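Bivmont, l'après-midi, entre deux services. On s'assoit où on peut. Notre interlocutrice dirige l'équipe de salle chez Najjar, traiteur et location de vaisselle, et elle a 9 minutes, pas plus. « Allez-y, posez. »

Le bras, fourni par Hidero, est arrivé en mai. Logiciel Fumix. Tâche : débarrasser, gobelets et couverts. Au début, réunion tendue. « On m'a demandé qui partait. Personne n'est parti. Mais deux postes ont changé, ça oui, et pas qu'un peu. »

Avant, 288 gobelets à ramasser sur une grosse journée, plus les fourchettes. Les poignets, le dos. « Le soir je sentais plus mes pouces. » Maintenant les mêmes personnes préparent les tables, surveillent, reprennent la main quand ça coince. Et ça coince ? « Les couverts, oui. Une fourchette à plat c'est fin, c'est pénible pour lui. Un gobelet, déjà mieux. » 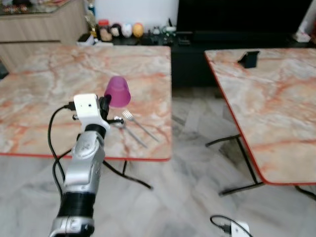 Pour une collègue de l'équipe du soir, le vrai changement c'est le rythme : on attend la machine, on ne se parle plus pareil, et la fatigue est passée dans les yeux. Elle aurait voulu une formation plus longue, deux jours c'était court. Elle ne reviendrait pas en arrière pour autant.

La responsable ne conteste pas. « Elle a raison sur la formation. » Elle a demandé une prime de 360 euros pour celles et ceux qui surveillent le bras, réponse attendu avant l'été. Et les horaires ? Inchangés, pour l'instant. Elle regarde sa montre, se lève. « Le reste on en reparle, j'ai un service. »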